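2026-09-17
By the Food Desk

Sandwich night has taken over our end of Gokley, and I couldn't be happier! It started in December at the Cisow, a lunch counter with 16 stools and a bread list longer than its menu, and by spring every kitchen on the street was doing its own version.

The rule is simple – good bread, one warm thing, one crunchy thing. The Cisow bakes a dark rye that goes sour in the best way, and they slice it thick enough to hold a fried egg without folding. Ask for the mustard butter (it isn't on the board).

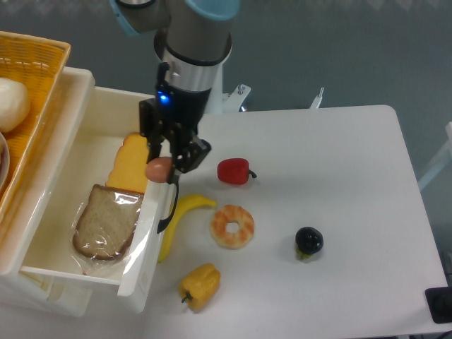

Two kinds of sliced bread share a white drawer.

Across the bridge, Malabanan does things sweeter. Their milk loaf is so soft you have to chill it before cutting, and they toast it in the pan with a little brown sugar and a lot of salt. I ate two and took a third home on the bus. At $16 for a pair with soup, I'd do it again tomorrow.

Then there's Nusov, the old bakery at 191 Mill Road, which has kept its starter going for 66 years and still sells yesterday's loaves at half price before eight. Those are the ones to buy! Day-old bread browns evenly, soaks up egg and stands up to anything pickled.
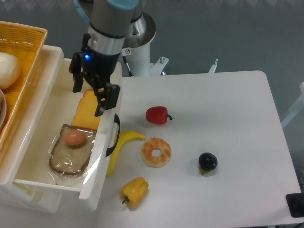
Wrapped brown bread, with an egg on top and crackers close by.

Go hungry, go early, and bring a bag for the heels – Nusov gives them away for soup.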